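My mother-in-law's soup and the problem of "a little"

When I moved to Prorbridge I brought two suitcases and a notebook of recipes, written in my first language by my husband's mother, Hilkka Kemppainen. I have been trying to translate this notebook since April. It is slower work than I expected, and the hard words are not the ones I was afraid of.

The names of vegetables are easy. You look in the dictionary and there is a word. What is hard is "a little." Hilkka has many different ways to say a little, and she uses them with great care. One means what stays on the end of a knife. Another means that you should pour and then feel sorry that you poured. There is also a small word she puts after the salt, which I can only explain as "but you know this already." I did not know this already. I was twenty-seven and I could make toast.
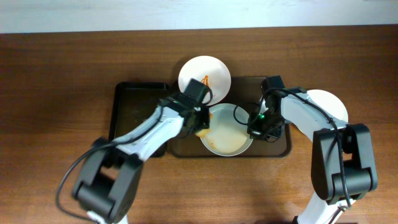 Filed under: Kitchen and Language

I called her to ask about the pea soup. She said the recipe was complete. I said it did not tell how long to cook the peas. She said, until they are ready. I asked how I would see that, and she was quiet for a while, and then she told me a long story about the winter when the road to Trosetska was closed and her neighbor walked over with a bag of flour. I waited for the peas to come back into the story. They did not.

But I wrote it all down, and later I put the story in the margin next to the recipe, where I think it belongs. If my daughter cooks this soup one day, she should have the road and the flour too.
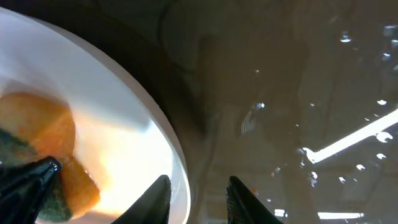
After this call I changed my method. Before, I translated each line and tried to make it correct English, the way a printed cookbook would have it. Now I cook the dish first, two times if I can, and write only after. The first time I follow Hilkka's words and make all the mistakes. The second time I keep a pencil near the stove. Then I have my own sentence for it, for example "stir until the spoon feels heavy," and I send it to her and she tells me if it is wrong.

She is strict. She did not accept "simmer," because I explained it to her as "boil gently" and she says her soup has never boiled in its life. We agreed on "keep it warm and moving." I am not sure an American reader will like this, but it is her soup.

The bread chapter is still waiting. It starts with the sentence "Make the dough as usual," and then it goes directly to the oven. I have put it at the end of my list.

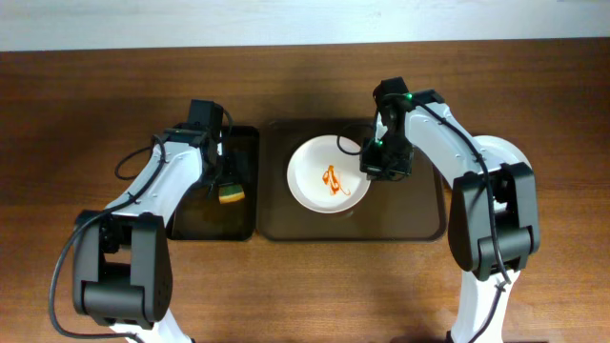

Chantal Bouchard: My grandmother's notebook also has "as usual" for the dough! I asked my aunt and she told me that the usual was different for every person in the family. In the end I wrote down three versions and put a name on each one. Please don't correct her too much. I would buy a book that says "keep it warm and moving."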